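The Night Before the Star Market

Funmilayo Igwe had four hours, one table and far too many stars.

She loved it! She loved the rattle they made when she tipped them out, and the way the see-through ones went all peachy and gold when they slid over each other, like candy you weren't supposed to eat. Her grandmother had sold stars at the Zeswood market before her, and her mother after that, and tomorrow, for the first time, the stall would have Funmilayo's name painted over it. She had mixed the paint herself. It was a very loud blue.

"You're humming," said Hilde Verhoeven from the doorway.

"I'm always humming."

"You're humming louder." Hilde had walked up from Bresmont with a loaf under her coat, and she came straight over to look at the table, chewing. "Oh, the knobbly ones! I forgot the knobbly ones. Is that teal? You never had teal when we were kids."

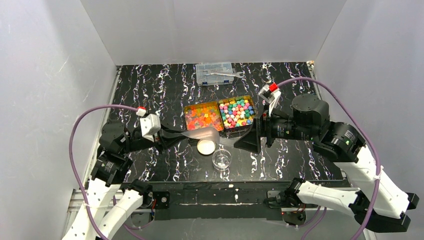

"Teal's new," said Funmilayo, and she could hear how proud she sounded and didn't care one bit. "Teal is for people who are moving house. Red's for a quarrel you want to be over. Pink's for cousins."

"Just cousins?"

"There are a lot of cousins in Zeswood."

Hilde laughed so hard she had to put the bread down. She bent over the orange ones next, the flat clear flowers her friend had always saved for last, and held her hand above them without touching. Every child in Bresmont knew you didn't touch those until you'd made up your mind.

"And these are still wishes?"

"Still wishes. One jar to a person, and you have to fill it yourself, with your eyes shut." Funmilayo pushed her sleeves up. "I want the jar standing right at the front tomorrow, where the light comes over the hill. Glass looks wonderful at that hour, Hilde, you have no idea, it practically rings."

"And the little dish?"

"For the ones people give back."

Hilde looked up. "People give them back?"

"All the time! Somebody gets their wish and doesn't need the star anymore, so they bring it in and drop it in the dish, and I get to hear the whole story. Old Edet brought one back in August. He'd had it since before I was born. He stayed for three cups of tea and told me everything, and then he bought two more."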